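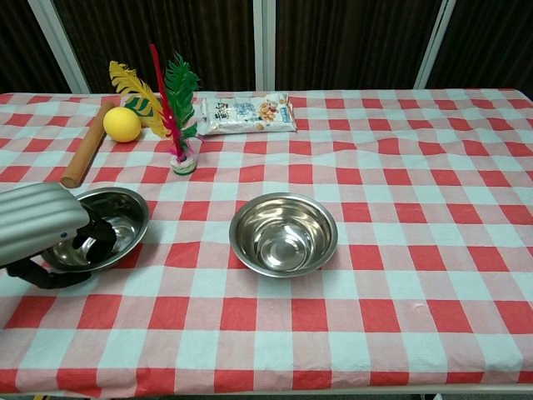
Shirin Jafarzadeh thinks I own too many bowls and not enough tablecloths, and she told me so over the phone before I'd even gotten to my question. My question was whether a checkered cloth is tacky indoors. Her answer was that it's only tacky if you iron it.

I've been thinking about that ever since, mostly while not ironing.

The cloth I have is red and white, the big-square kind, with those in-between squares where the two colors cross and you get pink. I had always thought of it as picnic stuff. You shake it out over grass, you eat a peach, you fold it up with half the lawn inside. Then in March I got tired of wiping flour out of the seams of my table (it's an old thing with a leaf in the middle, and the gap eats everything) and I threw the cloth over it one Saturday before making flatbread, and it has pretty much stayed there since. It has creases. It has a scuff on one of the red squares that I've tried to get out twice and have now stopped seeing. I love it!

What I want to talk about, though, is the table as a place to do things, because I think a lot of us have lost that. My own table spent years as a mail sorter. There were catalogs on it that came from companies I'd bought one lamp from. The counter was where I cooked, the couch was where I ate, and the table was where paper went to wait. Putting a cloth on it turned out to be the fix, for the simple reason that I felt bad setting the gas bill down on something so cheerful.

So now I mix at the table. Two stainless steel bowls, always, and I'm going to be annoying about this. Flour and salt go in one and the wet stuff goes in the other, and when they've been combined you have an empty one to drop over the dough as a lid. Mine have rolled rims, which are kinder to your hands when you're carrying a heavy dough across the room, and they're shiny enough inside that you can check your teeth. I've owned glass ones. I've owned a beautiful ceramic one from a shop called Takley that cost me 38 dollars and lasted until I tried to wash it while on the phone. Steel bowls you can drop, bang, stack and lend out. Kids can play drums on them. They come home from potlucks with someone else's masking tape on the bottom and they don't care.

If you're buying, skip the giant set. Prulex sells one with 15 pieces and I did buy it, and I can tell you that 13 of them are in a box in the hall closet holding up another box. Two bowls, medium-ish, the same size so they nest. That's the whole shopping list, and Shirin is right, I should have listened to it myself.

And then the rolling pin. Mine is plain wood, light brown, and it gets more use away from dough than on it. I crush crackers with it. I flatten the bag of frozen peas that has turned into a brick. It has also propped a window open in a heat wave, which I wouldn't recommend if you live above the ground floor. I never put it in the dishwasher and I never leave it in the sink – a damp cloth, a wipe down, then a little food-safe oil when it starts to look thirsty. My grandmother kept hers in a drawer wrapped in a towel like a baby. I just leave mine lying on the table, toward the back, because if it's out I'll use it, and if it's in a drawer I'll buy the bread.

You'll find toys back there too, right up next to the rolling pin. A yellow ball, and one of those feather things that's built like a shuttlecock, with a little round white base and the feathers coming up out of it in yellow and green and a sort of reddish pink. I used to clear all that away before I cooked. I had a basket for it and everything! But dough is slow. You knead and then you wait, and the waiting is when people wander in and want something to do with their hands, and I would much rather they bat a feather around the kitchen than look at their phones or, worse, poke the dough to see if it's done.

We have a game now, sort of. You stand at one end of the room and try to kick the feather toy up with the side of your foot as many times as you can while the dough rests. My sister claims a record of 152, which was not witnessed, and I have told her I'll print it only with that remark attached. I can do four. The ball is for anyone who finds the feathers humiliating.

The flatbread itself is barely a recipe. It's flour, salt, warm water, a spoonful of yogurt and a slosh of olive oil, mixed until it stops sticking to you. I used to measure and then I had a bag of Hosseinzadeh flour that wanted more water than usual and threw everything off, so now I go by feel and keep the kettle close. Rest it under the upside-down bowl for as long as you can stand it. Pinch off pieces, roll them thin (thinner than that), and cook them in a dry pan until they puff and get brown freckles. You can roll right on a floured board set over the cloth. You can also roll right on the cloth, which I did once, and I'm still finding it in the weave.

People ask about the cloth and washing. Cold water, shake it outside first, hang it over whatever you have. Let it drop over the front edge of the table a bit so you get that row of squares hanging down, because it hides the table's bad side and gives you something to wipe your fingers on when you think no one is looking. I looked at a wipe-clean one from Undenix and almost went for it, but I like the way cotton goes soft. Mine started out stiff as a menu.

Shirin came over a few weeks after that phone call, by the way, and stood in my kitchen with her coat on, looking at the creases. She said they were good creases. Then she asked if she could borrow a bowl.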